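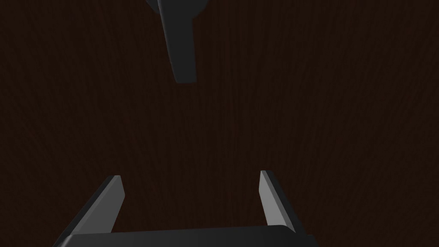
一封来信对上期的曝光建议提出异议：在Skoltthorpe工业区沿路拍厂房外墙，按上期的办法用点测光对准浅色彩钢板，再加2档，回来一看，屋檐下的装卸口仍然死黑，墙板上的高光却已经没有层次，问是测光方法有错，还是机器有问题。来信另外提到，同一面墙在连续几张里颜色不一致，一张偏绿，一张偏黄，白平衡明明已经锁定。

两个问题分开答，后面附带把这一季Skoltthorpe外围拍摄的技术记录整理出来，供打算去Uritby以北一带拍厂区的读者参考。

一、墙板的测光

加2档的前提，是被测表面为漫反射，而且亮度接近白色。新的彩钢板符合前一条的时候不多。压型板的每一道波棱都有一个朝上的斜面和一个朝下的斜面，太阳高度角较低时，朝向光源的斜面会出现镜面反射，亮度远高于平面部分。点测光的测光圈如果落在平面上，读数再加2档，斜面上的反光必然溢出。如果测光圈同时盖住了斜面和平面，读数是两者的混合，加多少都说不准。

可行的做法是先看反光，再决定测哪里。站定以后左右各移动一步，观察亮线是否随人移动。亮线跟着人走，说明是镜面成分，应当允许它溢出，不要为它压低全局曝光；亮线不动，说明是板面本身的明暗，应当保住。判断完以后，用点测光测平面，加一档半，再看直方图右端。直方图右端有一条很窄的尖峰贴边，属于正常；整片堆在右边，就要往回收。

机内直方图依据的是预览图，预览图受照片风格影响。拍厂房时建议把对比度和饱和度都调到最低，色彩空间按个人习惯。这样得到的预览很灰，不好看，用来判断曝光却比较可靠。有的机型可以分通道显示直方图，应当打开。蓝色和橙色的墙板常有单通道溢出，合成的亮度直方图上看不出来，到后期拉回高光时才发现色相已经偏了。

装卸口的死黑是另一回事。屋檐下方没有直射光，也没有多少天空光，只有地面反射。水泥地面较浅时，反射上来的光足够让卷帘门下半截有层次；沥青地面则基本没有。来信所拍的位置从描述看是Cheema仓库的东侧，那一段路面和装卸区都是沥青，檐下与墙面的亮度差超出单张所能记录的范围，测光没有错，机器大概也没有错。要解决只有两个办法，换时间，或者分张曝光。

换时间比较省事。东侧墙面在下午进入阴影以后，墙面与檐下的亮度差大幅缩小，单张就能覆盖。代价是墙板的波棱失去立体感，画面会平。可以接受平的，就下午去；想要波棱的阴影，只能上午去，然后做分张。

二、分张曝光的具体设置

固定光圈和感光度，只变快门。光圈变化会带来景深和暗角的变化，合成时边缘对不齐亮度。感光度变化会改变噪点形态，合成后墙面上会有一块细、一块粗的分界。

感光度设在原生最低值，本刊所用的机身是64。间隔取2档，从能保住墙面高光的那一张开始往上加，加到檐下的暗部离开直方图左端为止。间隔取得更密，对合成没有实际好处，只增加文件数量。三脚架的中轴不要升起，厂区路上重车经过时地面有振动，中轴升起以后振幅会放大，长曝光的那一张最容易受影响。听到重车过来，等它过去，再等架子静下来。

快门用电子前帘或静音模式都可以，前提是画面里没有亮着的灯。只要有灯，全电子快门就可能出现横纹，见下一节。

对焦在拍第一张之前完成，然后切到手动。自动对焦在每一张之前重新动作，焦点位置会有微小的移动，合成时墙板上的竖线会出现重影。防抖也要关，上了架子的防抖在部分机身上会产生缓慢的漂移。遥控线比自拍延时方便，没有遥控线时延时设为10秒，不用更短的一档。

合成时不必使用全自动的高动态范围选项。自动算法对檐下区域的处理往往过亮，结果是檐下比墙面还抢眼。推荐以墙面那一张为底，把檐下那一张用亮度蒙版叠上去，不透明度从低往高试。檐下应当仍然比墙面暗，只是里面的东西能够辨认。

三、白平衡锁定以后颜色仍然变化

锁定白平衡，锁定的是相机对颜色的解释，光源本身变了，相机不会知道。来信中偏绿与偏黄交替出现，可能的原因有两个。

第一个是灯具的频闪。工业区沿路的旧式气体放电灯随交流电周期明暗变化，亮度变化的同时颜色也在变。快门时间短于一个周期时，每一张截取的是周期里的不同位置，因此有的偏绿，有的偏黄，有的偏暗。判断方法很简单，把快门放慢，让一次曝光跨越多个周期，颜色如果稳定下来，就是频闪。

第二个是光源的混合比例变化。黄昏时天空光以较快的速度减弱，灯光不变，墙面上蓝与黄的比例每隔一小会儿就不同。这种变化是单向的，只会越来越黄，不会来回跳。来信说的是交替，所以以第一个原因的可能性较大。

对付频闪，静物用慢快门即可。厂房不会动，没有必要用快的快门。对付混合光，没有一劳永逸的设置。本刊的做法是在主光照射的位置拍一张灰卡，在灯光照射的位置再拍一张，回去以后分区校正。灰卡要与被摄墙面同向，卡面平行于墙面。不少人习惯把卡举在镜头前面对着自己，这样测到的是机位处的光，与墙面上的光没有关系。

新换的发光二极管路灯问题更隐蔽。部分灯具在调光状态下采用脉宽调制，频率高于旧灯，慢快门下没有异常，用电子快门则出现很细的横纹，缩略图里看不出来，放大到原始尺寸才看得见。Skoltthorpe南段的路灯属于这一类，北段仍为旧灯。拍南段时请使用机械快门。

还有显色的问题。发光二极管灯在深红一段的能量偏低，锈迹在这种光下会发褐，饱和度下降。校正白平衡不能恢复缺失的部分。以锈为主题的照片应当在日光下拍，阴天也可以，阴天的散射光反而更能表现锈层的颗粒。

四、垂直线与机位

厂房照片最常见的毛病是竖线内倾。相机只要上仰，竖线就向上汇聚。后期可以拉直，但拉直要裁掉下方两侧，上方的像素被拉伸，墙板的波棱间距会从下往上逐渐变糊。仰角小的时候看不出，仰角大的时候很明显。

优先次序如下：先退后，再升高机位，再用移轴镜头，最后才是后期。

Skoltthorpe外围大部分路段没有退后的余地，路对面就是围栏。升高机位可用的只有跨线桥的人行道。桥面高度与Cheema仓库的檐口接近，水平架机时檐口落在画面中部，竖线完全平行。桥上的缺点是振动，大车经过时桥面起伏可以用手感觉到，快门时间必须短，或者等。

移轴镜头的上移量用足以后，边缘画质和暗角都要留意。上移接近极限时，画面顶部的天空会比中间暗，中性的阴天尤其显眼。建议先拍一张不上移的平场，用同样的光圈，对着均匀的天空虚焦拍摄，留作校正。平场要与上移量对应，上移量改了就要重拍。

没有移轴镜头，可以用较广的镜头水平架机，再把下半部的路面裁掉，效果等同于上移，代价是像素。对于只在网上发布或者印小幅的照片，这个代价可以忽略。

架机是否水平，以机内电子水平仪为准，不要以围栏或路沿为准。工业区的路为了排水多有横坡，围栏立柱沉降以后也未必垂直。热靴上的气泡水平仪受热靴安装误差影响，精度一般不如机内水平仪，但机内水平仪在低温开机后需要一小段时间才稳定，二月和三月在户外拍摄时应当留意。

五、水平地面上的堆放物

厂区外常见成堆的木托盘、钢卷、管件和轮胎，这类对象的难点在于重复图案。

木托盘堆的端面由大量间距相同的暗缝组成，缝的间距接近传感器的采样间隔时会产生摩尔纹。没有低通滤镜的机身更容易出现。现场可以靠改变距离解决，前后移动一两步，摩尔纹的形状会变，移到它消失的位置。收小光圈也可以，利用衍射削弱高频细节，但全画面的锐度都会下降。后期的去摩尔纹画笔只能去除彩色部分，亮度部分去不掉。

轮胎的难点是曝光。黑色橡胶反射率很低，矩阵测光会把它往中灰推，拍出来发灰。整堆轮胎充满画面时减一档半到2档。积灰的轮胎反射率高，减得要少。侧壁上的凸起文字和花纹要靠侧光才能显出来，顺光下基本看不见。

管件的端面是一组圆，广角镜头会把靠近画面边缘的圆拉成椭圆。这种变形来自透视投影，与镜头的畸变校正无关，勾选镜头配置文件不会有改善。需要圆的形状准确，就用长一些的焦距，或者把管件放在画面中间。

六、文件记录与编号

本季Limundale影像档案收录的Skoltthorpe外围照片为1,189张，均为原始格式，分张曝光的各张单独计数。

编号规则沿用以前的办法：地点代号、路段代号、机位序号、张次。地点代号一律用拼写的前几位字母，路段代号按由南向北的顺序。机位序号与地图上的标记对应，标记记录的是三脚架中心的位置，不是被摄物的位置。有投稿者把两者弄混，导致同一座仓库在地图上出现在马路两侧，已经改正的不再追究，新投的请核对。

时间信息请在出发前校准。相机时钟每月会有漂移，长期不校的机身偏差可以达到几分钟。对普通照片没有影响，对需要推算太阳方位的照片有影响。时区请设为当地，夏令时切换后手动检查一次。

以下字段为必填：焦距、光圈、快门、感光度、滤镜、是否分张、是否移轴及上移量。以下字段选填：天气、路面干湿、灯具类型。选填字段里最有用的是灯具类型，上面讲的频闪问题，如果投稿时写明旧灯还是新灯，核对起来会快很多。

原始文件不接受改名以后再投。改名会切断与备份卡的对应关系，出现坏文件时无法找回。编号由档案一侧添加，写入元数据的标题字段，文件名保持相机生成的原样。使用两台同型号机身的，请在机内把文件名前缀设为不同，否则会重名。

转换为通用格式的文件可以一并投，但不能代替原厂格式。转换过程中部分机型的对焦点位置和水平仪数据会丢失，后者在核对垂直线时要用到。

元数据里的著作权字段请自行填写，档案不代填。坐标字段可以留空，机位标记另行登记；不希望公开具体位置的，在备注里写“位置不公开”，对外页面只显示到Uritby一级。

七、滤镜与夜间长曝光

偏振镜在拍厂房时用处有限。金属表面的反射光偏振程度低，转动偏振镜对彩钢板裸露的金属部分几乎没有作用，对表面的漆层和玻璃窗有作用。广角镜头加偏振镜，天空会出现不均匀的深色带，压在平直的屋顶线上方很难修，建议取下。

中灰镜用于白天的长曝光，目的是让烟囱和冷却塔的水汽变得平滑。水汽的形态与曝光时间有关，太长则只剩一片均匀的灰白，太短则仍有碎块。在Skoltthorpe的风速条件下，10秒的效果比较合适，风大时缩短。密度很高的中灰镜普遍有偏色，每片不同，同一片在不同机身上也不同，应当用自己的机身拍灰卡做一份配置，不要套用别人的数值。

夜间长曝光要关闭机身上所有指示灯能够照到的反光面。三脚架上的亮银色部件在镜头前方时会把灯光反射进来，形成一片弥散的光斑。取景器遮光片在使用光学取景器的机身上必须合上，漏光会在画面下部形成一条浅色的雾带，带子的位置与取景器后方光源的方向有关，换个方向就变，容易误认为镜头眩光。

长曝光降噪会让等待时间加倍，分张时应当关闭，改为收工前盖上镜头盖，以相同的快门时间和感光度拍暗场，后期相减。暗场与正片的传感器温度应当接近，所以要在现场拍，不能回到室内再拍。

八、拍摄位置

只从公共道路和人行道拍摄。围栏内的一切区域，无论门是否开着，都按私人区域处理，翻越或者把镜头伸进围栏内得到的照片，档案不收。装卸区出入口前方不要架三脚架，货车右转时内侧轮的轨迹会压到路沿。跨线桥人行道上架机时，三脚架的腿要收窄，给行人留出通过的宽度。

Cheema仓库北侧的小路从六月起因管道施工封闭，原有的几个机位暂时不能到达，地图上已标为灰色。施工围挡拆除以后机位序号不变。

九、对来信的补充答复

来信附的几个原始文件已经看过。墙面溢出的两张，测光圈落在波棱的向光面和平面之间，与第一节所说的混合读数相符。偏绿的几张快门时间都短于灯具的一个周期，偏黄的几张也是，放慢快门重拍即可验证。檐下那张的暗部提亮以后有明显的竖向条纹，属于传感器的固定图案噪声，提亮幅度过大时各种机身都会有，改用分张以后这个问题会一并消失。

重拍以后如仍有偏色，请把灰卡那一张一起寄来，并注明路段是南段还是北段。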